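Ticket: Teleop pull-back during dustpan episodes, bin cell
Project: Clalis
Status: Resolved, one follow-up open
Priority: Medium
Component: teleop bridge / gripper payload / fixed camera
Opened: Nov 15, 2024

Summary

When the operator drives the arm low into the bin by remote control, the tool drifts back toward the robot base after the operator stops moving the hand controller. The drift is slow and stops by itself. It does not show up above the rim of the bin. Demonstrations recorded this way contain a correction at the end of every reach, and the policy trained on them copies the correction.

Setup

Arm: KUKA, impedance mode, commanded through the Skoron bridge
Input: hand controller, clutch on the index trigger
Recorder: Nululer, joint states, tool pose and fixed camera
Workspace: gray bin with sloping divider, clamped at the rim
Task: reach the dustpan, grasp it, lift it clear of the floor, set it down
Episodes in the batch: 70
Episodes with visible pull-back: 53

Steps to reproduce

1. Home the arm and start the bridge with the default profile.
2. Engage the clutch and move the tool above the middle of the bin.
3. Lower until the gripper is level with the dustpan.
4. Hold the controller still for five seconds with the clutch engaged.
5. Compare commanded pose and measured pose in the recorder.

Expected: measured pose settles on the commanded pose.
Observed: measured pose settles short of it, on the robot side. Commanded pose is flat, so the operator's hand is not the source.

Log extract

bridge: clutch engaged, reference reset
bridge: command stream OK
arm: impedance active, profile default
recorder: pose error above limit, axis x
recorder: pose error above limit, axis x
bridge: clutch released
recorder: pose error cleared after lift

Investigation

Check 1: Network delay

Ran the bridge on the wired link with the video stream off. No change. A late command would show as lag during motion, and the error here is present when nothing is being commanded. Ruled out.

Check 2: Controller calibration

Recalibrated the hand controller twice and swapped it for the spare. Same offset in the same direction. Ruled out.

Check 3: Payload data

The payload entry on the controller was still the one for the old Cardoso gripper. Mass and center of gravity were both wrong for the present one. Entered the new values and repeated the hold test. The vertical error went away. The sideways error got smaller but stayed above the limit, so this was part of the problem and left the rest of it to find.

Check 4: Hose and cable routing

With the arm low in the bin, the tan hose crosses the gray link, goes under the orange joint and loops back up on its left side, and the black cables follow it. The cable tie sits near the top of the link. Our reading was that the tie left too little free length below it, and that the loop acted as a spring once the wrist turned down. In impedance mode at low stiffness, a small side load is enough to move the tool. The loop also hangs on the dustpan side, so it is worth watching during a reach toward the scoop.

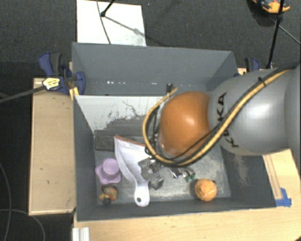

Check 5: Stiffness setting

Default profile uses low translational stiffness, chosen in September so that contact with the bin floor would be gentle. Raised it by 50 percent as a test. Error dropped, but operators reported harder contact through the controller when the gripper touched down. Reverted. Stiffness should not be used to hide a cable load.

Check 6: Hand guiding

Put the arm in hand guiding with the corrected payload and moved it to the same pose by hand. On release, the arm crept back in the same direction as in teleop. This takes the bridge out of the picture — the load is on the arm itself. Demonstrations taught by hand would carry the same fault, with the added problem that the person guiding the arm pushes against the hose without noticing.

Cause

Two faults at once: an outdated payload entry, and a hose and cable bundle tied with too little slack for low poses.

Fix

1. Updated payload mass and center of gravity on the controller. Saved to the default profile.
2. Cut the tie on the upper link and retied it with the wrist in the lowest pose used in the task.
3. Added a hold test to the start of each session. The session does not start if the error is above the limit.
4. Added the payload name to the recorder header so that a mismatch can be found later.

Verification

Repeated the reproduction steps at the dustpan, at the foot of the divider and in both front corners. Pose error stayed under the limit at all four. Recorded 5 new demonstrations by remote control and 5 by hand guiding. No pull-back at the end of the reach in either set.

Handling of existing data

The 53 affected episodes are marked and left out of training. Trimming the end of each reach was tried and dropped: the offset starts before the operator stops, so the cut point is a guess. The remaining episodes stay in, with the old payload noted in the header. The affected poses will be demonstrated again with the same bin layout.

Open item

The loop still swings toward the left when the wrist turns quickly. It has not touched the divider in any run since the fix, but the clearance has only been judged by eye. A shorter hose guide is on order. Keep the wrist speed limit in the Skoron profile at its present value until the guide is fitted, then repeat the hold test and close this item.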